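Print this page | E-mail this page

Reading time: 3 minutes

Week 3 notes: Measuring by volume, and why your cup lies to you
Home Cooking and Food Science, evening stream
Damir Leka

Welcome back! Last time we got as far as heat and left a pile of questions on the board, most of them to do with bread. I promised we'd get to measuring, and I've been looking forward to it since August, so bear with me if I go on a bit.

Start with the cup itself. An Australian metric cup holds 250 mL. An American cup is smaller, a bit under 240 mL, and older British recipes may mean something bigger again. Then there's the tablespoon, which is my favourite trap in the whole subject: 20 mL in Australia, 15 mL nearly everywhere else. If you're following an overseas recipe for scones and it calls for baking powder by the tablespoon, an Australian spoon gives you a third more than the author had in mind. You will taste it, too. It's that soapy, metallic edge at the back of the tongue.

So before you read a single line of method, work out where the recipe comes from. Look at the spelling, the oven temperatures, what they call the coriander.

Liquids

Water is the friendly one. A litre weighs a kilogram (near enough at room temperature), so 250 mL of water is 250 g and you can swap between jug and scales all day. Milk is slightly heavier, oil lighter, and honey a great deal heavier: the same cup that holds 250 g of water will take well over 300 g of honey. I love this one because people never believe it until they've put the honey on the scales themselves. Please do try it!

Reading a jug is a skill. Put it on a flat bench, bend your knees and get your eye level with the line. The surface curves up a little where it meets the wall, and it's the bottom of that curve you want, called the meniscus. If you look down from above you'll read the level wrong every time, and the wider the jug, the more each millimetre of height is worth. That's why a tall narrow measure beats a wide one for small amounts.

Dry goods

Flour is where it all goes wonderfully wrong. Flour is a powder with air in it, and how much air depends on what you did to it a minute ago. Dig the cup straight into the bag and you've packed it. Spoon it in lightly and level off with a knife and you'll have a good deal less. Sift first and you'll have less again. Same cup, same flour, three different doughs.

We'll run the Lloyd test in the second hour. Everyone fills one cup their usual way, weighs it, and writes the figure on the board without looking at anyone else's. Then we do it over, spooned and levelled, and see how far the numbers close up.

Brown sugar is the odd one out, as it's meant to be packed. Salt depends on the grain: a teaspoon of fine table salt is far saltier than a teaspoon of flakes, purely through how the pieces sit together.

Tipping and emptying

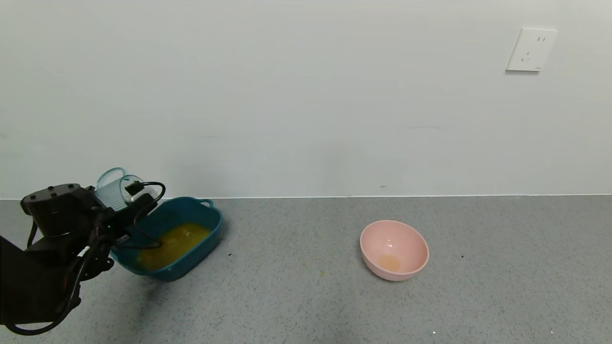 Whatever is left in the cup is part of your error. With water it's a few drops and you can forget it. With honey or treacle it can be a whole spoonful clinging to the sides, so wipe the cup with a little oil first and it'll slide out beautifully. The smaller the amount, the more the leftovers matter, and it's worth keeping that in mind with vanilla, yeast and food colouring.

Errors also add up when you measure in several goes. Two full cups will usually get you closer than eight quarter cups, as each fill brings its own small miss. For a big batch (the soup we're making in week 5 is 2,000 mL) use the largest jug you own and fill it as few times as you can.

For next time

Read the Viltum chapter on density, the short version is fine. Bring one recipe from home that uses cups and have a go at rewriting it in grams. Pick something you've made so often you could do it half asleep, because you'll spot straight away if a number looks silly. The Dekel tables are on the shelf by the door if you get stuck on nuts or grated cheese.

Scales: if yours has a flat battery, bring it anyway, I have spares of the common sizes.

Contact: Hudaretti Community Kitchen, front office
© Hudaretti Community Kitchen. Notes may be copied for class use.
Back to top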